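Filed under: Shop Diary / Robots / Upkeep

Got in at 6:40. The wiper was parked in the middle of the floor with its amber light on, and the screen said fault 206. That's the wrist. I had hoped to get through April without seeing it again.

Wrote down the count before touching anything: 3078 passes since the last full service. A pass is one stroke of the towel along one pad, out and back. Kendow says to open the wrist at the yearly service and leave it alone the rest of the time. Their people probably have an office floor in mind, with desks on it. We have a weight room.

I powered down at the base, waited for the arm to settle on its rest, and hung my tag on the switch. Then I pushed it into the side room. It rolls fine with the brakes off but pulls left, and has since winter. I've been meaning to look at the caster and didn't look at it today either.

Took off the towel head first. Four screws, and they all came out without a fight, which I put down to the grease I used last time. The head is the flat plate with a clamp on each side that holds the folded towel. The clamp springs were fine. The foam under the plate has taken a set along one edge, so the towel has been pressing harder on the near side of the pad than the far side. I turned the foam around. There is a new piece on order from Dekel, and I may as well get the other edge's worth out of this one.

Then the wrist cover. The gasket had a lip folded under at the bottom, about where your thumb would land if you were putting the cover on in a hurry. I was the last one to put it on. Inside there was chalk packed around the sensor ring in a gray paste where it had met the grease. I took it off with swabs and went through a good part of the box. The ring itself is not scratched as far as I can tell with the loupe.

The vacuum is no use in there. It picks up what is already loose and leaves the paste, and the nozzle is big enough to knock the ribbon cable. I did that once and spent an evening finding a connector that was half out. Swabs and patience. I kept the swabs in a cup so I could see how much had come out, and it was more than I'd like.

Cleaned the gasket groove, put the gasket back dry, and ran my fingernail all the way around it before the cover went on. Snugged the screws in a cross pattern, then went around again. Drew a paint line across each screw head and onto the cover so I can see if one backs out.

Snežana Georgiev came by a little after nine wanting to know when it would be back on the floor. I said after lunch. She said the morning lifters had been at it since opening and the benches were bad. So I left the arm to sit and went out with a towel.

I wanted to do one by hand anyway. The program on the wiper was made by me, back when we got it, from what I thought I did with a towel. I have never checked it against what I do on a heavy day. The long bench had chalk over the left and middle of the pad and not much toward the right-hand end. I folded one of the blue towels into a thick rectangle, the same kind the head takes, put it down at the rounded end, and set my other hand flat on the pad to steady myself.
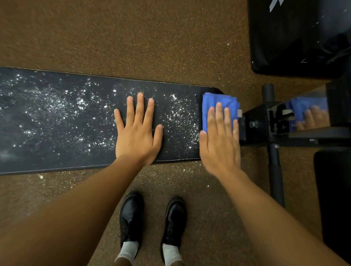
Catherine Innes told me on the phone afterward that the hand pressing flat on the pad is the part we left out, because the arm has no second hand and leans all its weight into its own base. She thinks a good share of the shake in the wrist comes from that, and that the shake is what works the cover loose and lets the chalk in. Her advice was to slow the first stroke down, lighten it, and only then go back for a firm one.

I'm inclined to believe her. The machine does all of its strokes at one speed and one pressure. It comes in at full pressure on the dirtiest stretch and throws the chalk up, and the wrist is riding right over the top of it. When I do it by hand I go over lightly first and fold the towel to a clean face before I lean on it. I don't think about it, so I never put it in the program.

There's also the matter of where to start. The program begins at whichever end is nearest the base. If that is the chalky end, it drags the chalk across the clean part. By hand I look first. The wiper has a camera and could look too, but the setting for it is off, and it's off because in the first month it kept mistaking a gray stitched seam on one of the chairs in the lobby for a stain and scrubbing it. We don't send it to the lobby anymore. I turned the setting back on.

Lunch at my desk. Read the Kendow manual section on pressure again. It gives the range as 100 to 300 on their own scale and never says what the units are. I had us at the top. Changed to two strokes:

First stroke at 100, half speed, lift clear at the end of the pad.
Stop and turn the towel to the clean side.
Second stroke at 206, normal speed.

I picked 206 so I would remember the change came out of that fault. Snežana thinks this is a bad way to choose a number, and she may be right. It can be moved later.

The towel turn was the slow part. The head can rotate to show its other face, but the clamps have to clear the pad by a hand's width or they catch. Ran it over the practice pad in the side room with the arm at its slowest and my hand on the stop button. First try, the clamp touched. Raised the lift height. Second try, clear. Ran it several more times and had it stop with the towel crooked once, which was my fold and not the machine. I have a habit of leaving the tag side sticking out. The tag gets under the clamp on that side and the towel sits cocked. Wrote TAG IN on a strip of tape and stuck it above the towel shelf.

Then the zeroing. With the cover back on you have to show the wrist where straight down is. There is a block for this, a plain aluminum block that Minhas cut for us when the plastic one that came in the crate cracked. Block on the floor, head down onto it, wait for the beep, accept. It took it the first time. I did it again to be sure and it gave the same reading. Cleared the fault and it stayed cleared.

Back on the floor at 1:50. I walked it to the long bench and stood by while it did two passes. It still wants to come in closer to the steel at the end of the bench than I like. There are posts and brackets on that side, and nothing on the arm is meant to touch any of it. I pulled the end point of the stroke in by a couple of fingers. That leaves a strip at the rounded end it will not reach. I added the strip to the hand list for the evening person, along with the undersides, which it has never been able to do.

Watched it until three. No fault. The motor sounded the same as it always does. When I put my hand on the wrist cover at the end it was warm but I could keep my hand there.

Parts to order from Zaken: gaskets, two, and ask if they have the thicker one. Swabs. More of the blue towels, since we lose them to people's gym bags.

Changed the service card on the base. It used to say open wrist yearly. I crossed that out and wrote monthly, check paint lines weekly, wipe down outside of wrist at close. Snežana initialed it. She also asked me to add something for the caster, and I wrote that in at the bottom, where it will be harder for me to ignore.

Catherine wants the fault log sent over once there is a week on the new strokes. I told her I would, and that I would put the old log next to it so she can compare. I need to find the old log. It may be on the laptop that went back to Dekel - will check in the morning before I promise anything else.

Left at 5:15. Count was 3078 when I opened it up, and I reset it to zero after the zeroing, so the new numbers start clean from the first afternoon pass.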